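Best way to record grocery pick demos with a wrist camera and a head camera?

Posted in Robot Learning Help, Data Collection

Hello everybody. I am new on this forum and I hope I am writing in the correct section.

I work in a small team at Marach. We teach a two-finger robot to do store tasks by showing it examples. Our present task is fruit: the robot must take lemons from the produce bin, put them in a shopping basket, and later empty the basket back into a bin so the next round can start. The learning code is not my job. I am responsible for the examples, which means I plan the recording, watch every episode afterwards and write the label.

Until now we have 200 episodes. The policy we trained on them is poor. It reaches toward the fruit quite well, but it closes the fingers too early, and when the bin has only one lemon left it often goes to the wrong compartment. With the full bin it is much better. For the emptying part it usually finds the basket wall but then it hesitates.

I have three doubts:

First, is it better to record the whole task as one long episode, or to cut it in short pieces such as "pick lemon", "place in basket", "empty basket"? My colleague prefers long ones. I prefer short ones, but I have no strong argument.

Second, how much should I change the start of each episode? Most of ours begin with the bin well filled, because it is quick to prepare.

Third, do I need to keep the head camera for the picking part? The wrist camera sees the fruit very well, and the files are already big. We use the Zindo recorder, which saves all views together, and I would need to write a script to separate them.

I attach some views from our recordings so you can see what the policy gets as input. 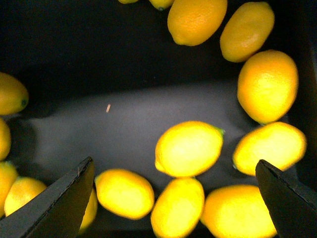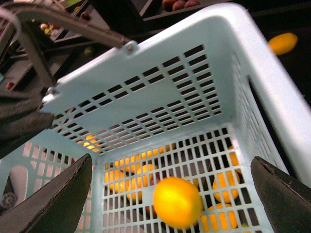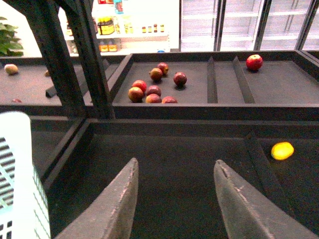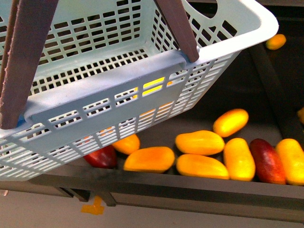
Fruit bins and basket task. First three views: wrist camera. Last view: head camera, basket held over a bin.

All advice is welcome, also if the advice is to record everything again. Thank you in advance for your time.

Posted by marach_data

3 replies

yuen_bench

I did similar work with vegetables last year, so I will try to reply to each of your doubts.

Long or short: record long, label short. Let the operator do the complete task, and afterwards mark the time where each part begins and ends. You can always cut a long episode, but when you join short ones the arm jumps between two positions and the policy learns a movement that does not exist. Please make one written rule for the cut points. We used "pick ends when the fruit has left the floor of the bin and the fingers are not moving relative to it." Before we had this rule, two people labeled the same file with a difference of almost 2 seconds, and our policy also closed its fingers too early. I cannot promise that your problem has the same cause, but I would check it before anything else.

Start positions: your failure with one lemon is probably here. Look at your first and third views. In the first one there are lemons all around the edges, so the arm can go down nearly in any place and find something. In the third one there is a single lemon in the narrow compartment to the right of the divider, and the gripper must choose it, while red apples are visible in the tray behind. For the policy these are two different problems. I would make a list of 7 starting layouts, from full bin to one lemon, with the lemon on both sides of the divider, and record the same quantity for each. Write the layout number in the label. If you only add more full bins, I don't expect the result to change.

Also be careful with your second view. Several yellow fruits there are seen through the slots of the basket. If your label uses a fruit count from an automatic detector, compare it by hand in a few episodes. Ours counted everything that was yellow, inside and outside.

Head camera: keep it. In the last view I can see both fingers on the basket and the bin below it at the same time. A wrist view during this step would probably show you mostly plastic. For the picking part you could reduce its resolution, but do not throw the original away. Disk is cheaper than recording again.

dorel_user

Just collect more. 200 is nothing for this. We had no good result before 300, and that was with one kind of object only.

marach_data (original poster)

Thank you both. I checked the labels on Tuesday as yuen_bench proposed, and it is true that we don't agree with each other on the end of the pick. My colleague stops when the fingers close and I stop when the fruit is lifted. I feel a little ashamed that I did not see it before. We will label the old episodes again with one rule and train one time without new data, to see the effect separately.

After this I will prepare the layouts. One more small doubt: for the layouts with few lemons, should the other fruits stay in the neighboring trays, or is it better to remove them in the beginning?

yuen_bench

Leave them. If you remove them, the policy never learns to ignore them and you will have the same work later. I would only move them to different compartments between sessions, so that the apples are not always behind the lemon bin. And record some episodes where the operator misses and tries again. Label them as recovery and keep them in the training set, but leave out the ones where the operator stops to think, because the hesitation is copied too. This may also help with your emptying part.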